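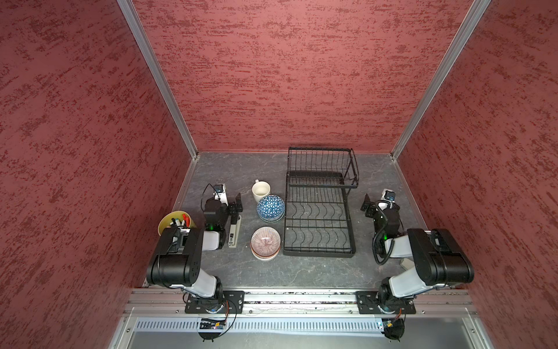
The rack, the bowls, and the stapler that lives with the dishes.

I own a dishwasher and I still think everybody should have a drying rack. A big ugly black wire one, two tiers, with the flat tray underneath. Mine cost 18 dollars at a closeout store in Cundport and my sister thinks I should hide it when company comes. I will not!

My case goes like this. A dishwasher makes you wait. You put your favorite mug in there on top of yesterday's spoons and then you don't see it again until the whole thing is full, and in a small household that can be days. With a rack you wash the mug, you set it down, it's yours again by lunch. I've been rotating the same few bowls this way for years (the blue and white one with the triangles, the pink one with the thin stripes) and I've never once missed the other 17 in the cabinet.

Owen, who I love, says a rack just turns into a second cupboard. Okay, sometimes. But that's a putting-away problem, and it takes me two minutes while the coffee drips. An empty rack first thing in the morning is one of the nicest sights I know.

Also, let the table be a table. Pens next to bowls, stapler next to mug, who cares? I sign the school forms where I eat my cereal.

Seren James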